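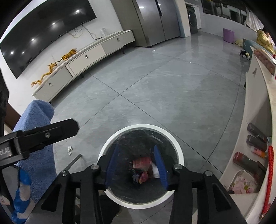
The dragon on the TV cabinet, with the wall-mounted TV above.

I've had the Parneo field watch for long enough now to say something useful about it. Parneo is a small outfit run by Emilian Tănase out of Flerkbridge, and this was their second model after a diver I never tried. Mine is number 868. I paid in April and it came in a plain cardboard box with a spare strap and a spring bar tool.

The case is 40 mm, brushed steel all over, and it sits flatter than I expected. The dial is a dull green with printed numerals. Lume is fine for the first couple of hours and then you are mostly guessing. Mine gains 2 seconds a day on the wrist, a bit more if I leave it crown up overnight.

The strap was the weak point. It was stiff, and the holes were spaced so that I was always between sizes. I swapped it for a canvas one from Hodley and haven't gone back.

I did have one problem. The crown got gritty when winding, so I took it to Anca Lungu, who services watches at Marinescu. She cleaned the stem, replaced a gasket and had it back to me before lunch. Parneo paid the bill without an argument – I just sent Emilian the receipt.

Would I buy it again? Yes, at the same price. They have a version with a date window planned, and I'll skip that one. I never set the date on the watches I already own.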